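Kvam Cloth Folding Set: Read Me

Last updated May 30, 2021
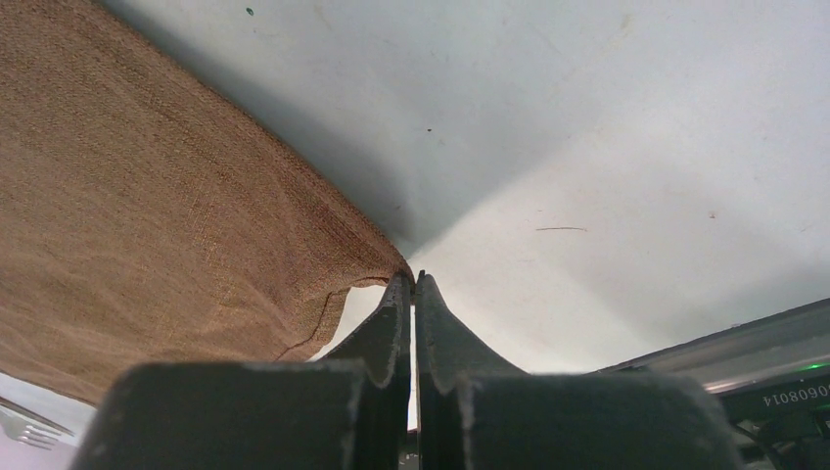
Kvam is a collection of short recordings of household cloths being picked up, spread out and folded on a table. It covers tea towels, napkins, face washers and plain cleaning cloths. Clothing is not included, apart from 4 aprons that were added in November and kept in their own folder.

Contents

The main folder holds 500 recordings of 53 cloths. Each cloth has a short text file giving its colour, fibre, weave and size in centimetres. Sizes were measured flat after one wash and may be out by a few millimetres, particularly for knits and anything with a ribbed texture. Colour names are everyday ones (brown, grey, navy) and shouldn't be used for colour matching.

Folds

There are three fold types: half, quarter and thirds. Thirds was only done with cloths longer than 60 cm. A fold is marked "square" when the corners finish within two centimetres of each other, and "loose" otherwise. Loose folds have been left in. If a cloth was dropped and picked up again, both attempts are in the same recording and the notes column says "regrip".

Corners

Corners are labelled A to D, clockwise from the care tag. Cloths without a tag have a small stitch in corner A. Heavier hems tend to bunch when lifted by the corner, and the label is less certain in those cases. Check the notes before relying on it.

Washing and storage

Everything was washed in cold water with unscented powder and line dried. Nothing was ironed. The Peltport cloths were kept rolled and the Nastar ones were stacked flat, so expect different creases at the start of a recording.

Known problems

Two napkins in the Nastar group have the same size listed, but one is slightly shorter. The thirds folds for the waffle towels are missing their finish labels.

Use

Free for teaching and research. Please credit the Clikdale Textile Handling Project and mention the version date. Corrections to the labels are welcome and will go into the next release.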